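Reading time: 2 min

Prutov small pot, stainless steel

We sell this pot to people who cook for one or two. It is good for a boiled egg, a little sauce or 300 ml of milk. The base suits gas and electric plates.
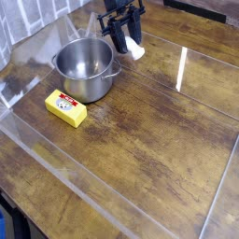 Delivery takes 2 working days. Please rinse the pot before you cook in it for the first time.

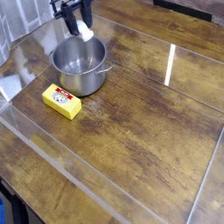 Rolled rim and wire loop handle

The handles get hot — please use a glove.

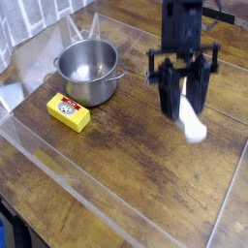

Small pot on a wooden table

Item number 3540. You can return it within 40 days.

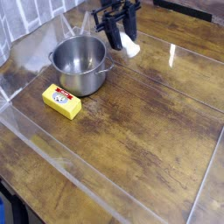 Spare lids are sold separately and will come back in August.

Comments

Retno Sumampouw: Good for my morning porridge.

Anjani Krishnan: Does the Gresitz lid fit?

Related items
Tijani milk pan
Gresitz glass lid
Trosent ladle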